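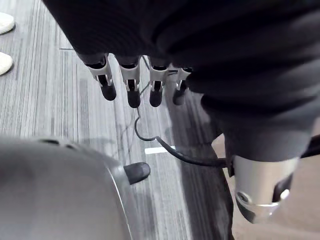 Foro Bricolaje y taller > Suelos y canalizaciones
Tema: Cable fino negro por el suelo, ¿canaleta o techo?

tornillo_flojo
Buenas. Tengo un cable negro, fino, que va por el suelo del local y quiero dejarlo recogido de una vez. Ahora mismo va suelto y me lo llevo por delante cada vez que paso con el carro. He mirado la canaleta de suelo Nureson, la de tira adhesiva, y también me han hablado de subirlo por la pared. El recorrido por el suelo son 10 metros. Por la pared y el techo sale el doble, 20. El cable es de datos, no lleva corriente. ¿Qué haríais?

marejada
Canaleta de suelo y listo. Yo tengo la Nureson puesta en el pasillo desde enero y no se ha movido. Friega bien antes, pasa alcohol y déjalo secar. Si pegas sobre polvo se levanta por las puntas.

pelacables72
Yo no pondría nada en el suelo si hay ruedas. La canaleta aguanta el peso, pero el adhesivo sufre de lado cada vez que el carro la cruza en diagonal. Por el techo tardas una tarde y te olvidas.

marejada
Depende del carro. El mío pasa varias veces al día y va bien. Eso sí, cruza recto.

tornillo_flojo
El mío cruza como puede – hay una columna en medio y no se puede entrar recto. En la ferretería Vergara me pedían 382 euros por hacerlo por el techo, con bandeja y mano de obra. Me parece mucho para un cable tan fino.

pelacables72
Es que para un cable fino no hace falta bandeja. Minicanal de plástico por la pared, grapas arriba y ya está. Los de Vergara te presupuestan bandeja siempre, a mí me hicieron lo mismo.

la_del_bajo
Discrepo con lo de las grapas. En un cable de datos las grapas clavadas a martillo acaban pellizcando alguno. Usa bases adhesivas con brida, o mejor velcro, y no aprietes. Si el techo es de pladur tampoco te conviene andar clavando.

pelacables72
He dicho grapas de las de media caña, con clavo al lado. No pellizcan si son de la medida.

la_del_bajo
Si son de la medida, de acuerdo. La gente compra la caja surtida y pone la que encuentra.

tornillo_flojo
El techo es de hormigón. Y el cable que tengo no llega para hacer el recorrido largo, tendría que cambiarlo.

amell_sur
Pues compra uno nuevo con 2 metros de sobra y guarda el viejo. No empalmes, sobre todo si luego va a quedar metido en una canal. Nosotros en el almacén de Marnodton empalmamos uno y hubo que abrirlo todo dos veces.

marejada
Con lo que cuesta el cable nuevo más la minicanal, la canaleta de suelo sigue saliendo más barata. Yo probaría primero eso. Si se despega, ya tendrás tiempo de subirlo.

pelacables72
Y de rascar el pegamento del suelo también.

tornillo_flojo
Me decido por la pared, con velcro en el tramo del techo y minicanal en la bajada hasta el zócalo. De momento lo he fijado con cinta de suelo para no tropezar mientras llega el material. ¿Alguna medida de minicanal para un solo cable?

la_del_bajo
La más estrecha que encuentres con tapa a presión. Si piensas meter otro más adelante, coge una medida más.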